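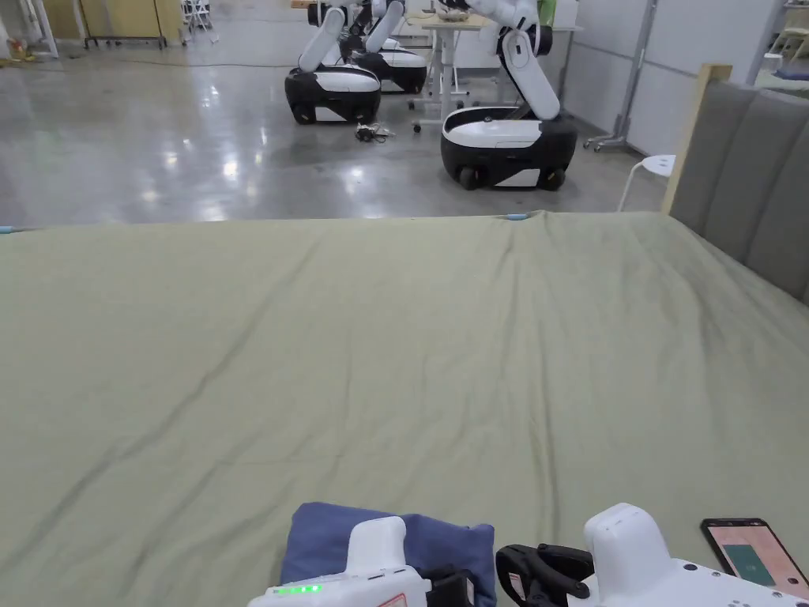
*Navy cloth folded on the green sheet, a gripper in each hand.*

Cloth is the best thing you can practice on with a pair of hand-held grippers, and also the thing that will show you every mistake in your build. We've been doing a lot of it at the Grelance workshop, and these are the tips I keep repeating across the bench, so now they're on a page.

## Building the pair

**Build both sides together.** Do the left housing, then the right housing, then the left jaw, then the right jaw. If you finish one whole gripper first you'll pick up little tricks along the way, and the second one will come out nicer and feel different in the hand. Your folds will lean toward the good side!

**Sand inside the handle.** Everyone sands the outside. The ridge that gives you a blister is up inside the grip where your middle finger sits. Two minutes with a scrap of 220 wrapped around a pencil.

**Check the jaws with paper before cloth.** Close them on a strip of printer paper and pull gently. It should drag evenly across the whole width. If one corner slides free, the jaw is twisted on its mount, so loosen both screws, squeeze the jaws shut, and tighten while they're closed.

**Threadlocker on the jaw pivot, the removable kind.** Our first pair loosened up every afternoon until we did this. Leave it overnight. Keep it off the plastic, it can crack some kinds.

**Label left and right before you take anything apart.** Mirror-image parts look identical at 9 p.m. Ask me how many times I've put the Allura mounts back on the wrong side.

If you have a cracked housing, a dab of Putwood filler tidies the outside but won't hold any load. Print a new one.

## Setting up the surface

Pull a fitted sheet or a plain cloth over whatever you're working on. Bare tabletops are hard work, because a thin jaw skates along the hard surface and never gets under the fabric, whereas a bit of give lets you press in and pinch. Choose a color well away from the cloth you're folding. Olive and navy is a lovely pair, you can find the corners even in lousy light.

Pin or tape the sheet down at the far side. A sheet that creeps while you work will drive you up the wall.

## Handling the cloth

Start every fold in the air. Clamp one end, clamp the other, lift, and let it sag a little. 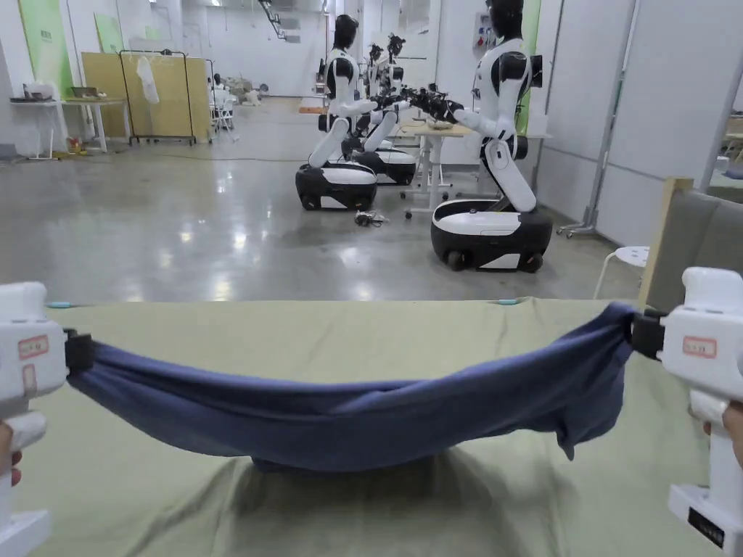 Once both ends are held, move your hands apart slowly until the dip in the middle gets shallow, and stop there. Pulling it drum-tight feels tidy, but a tight cloth pops out of the jaws with no warning and you get to start over.

- Pinch a thumb's width in from the end. Right at the hem you're mostly holding stitching, and thick hems roll.
- Lower the far edge first, then bring your hands toward you. The air gets out and you have fewer bubbles to smooth.
- Smooth with a closed jaw, laid flat. Open jaws snag.
- Wash new cloths twice before practice. The factory stiffness makes them fold far too politely, and then a soft one comes along and you're lost.
- Retire a cloth when the corners fray. Loose threads wind themselves into the pivot.

## Looking after them

We swap the rubber jaw pads after 2,000 folds, which sounds like a lot and goes by so fast once a few people get hooked. Wipe them with a damp rag between sessions. Lint is what kills grip, far more than wear.

Keep spares in a jar: 11 pivot screws, 3 sets of pads, one good hex key tied to the lid with string. The Gyamfi springs are worth having too if your jaws are slow to reopen. Fit them with the hooked end toward the handle, and wear glasses, they fly.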